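Lolwood Nesting Storage Bin, Grey
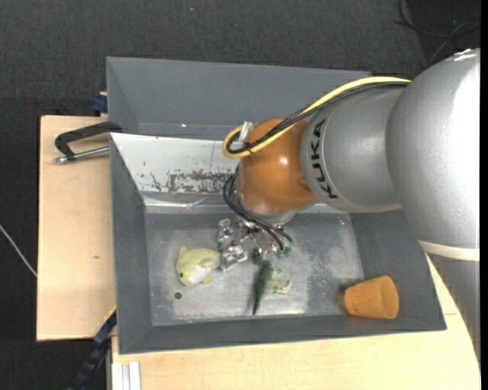

Home > Storage & Laundry > Bins and Tubs

A rectangular bin, in grey, for putting things in. We have tried to write something more stirring and the bin won't have it.

The Lolwood takes soft toys, hard toys, winter hats, pet gear, charging cables for phones you no longer own, and the contents of any kitchen drawer you have stopped being able to close. It has no lid. We used to sell one with a lid, and customers told us the lid spent its life behind the couch.

Grey is the only colour. Plelline, who make the range, did a run of teal in March and we still have most of it out the back. Ask if you're keen and we'll be generous about the price.

Size and stacking
Empty bins nest, up to 6 high. Full ones don't, whatever your teenager says. They will sit side by side on a standard Kaczmarczyk shelf, 2 to a level, with enough room at the ends to get your fingers in. The base is flat and slides well enough on floorboards. On thick carpet you'll need to pick it up like an adult.

Cleaning
Warm water and dish soap. Skip the dishwasher, where it won't fit anyway, and skip bleach, which leaves pale streaks. Stickers come off with a bit of cooking oil and a grudge. Permanent marker is, in our experience, permanent.

Sold as
Single
Pair
Set of 8 (for schools, kindergartens and the very optimistic)

Delivery
Dispatched from our Vastus warehouse. Sets travel nested in one carton, and the bottom bin can be a nuisance to free. Stand on nothing, twist gently, swear as required. If one arrives cracked, send us a photo and we'll post another. You can keep the broken one for potatoes.

Customers also looked at
Lolwood Shallow Tray, Grey
Plelline Clip-on Labels, pack of 8
Kaczmarczyk Shelf, four level
Lolwood Nesting Storage Bin, Teal (please)

Page updated November 2019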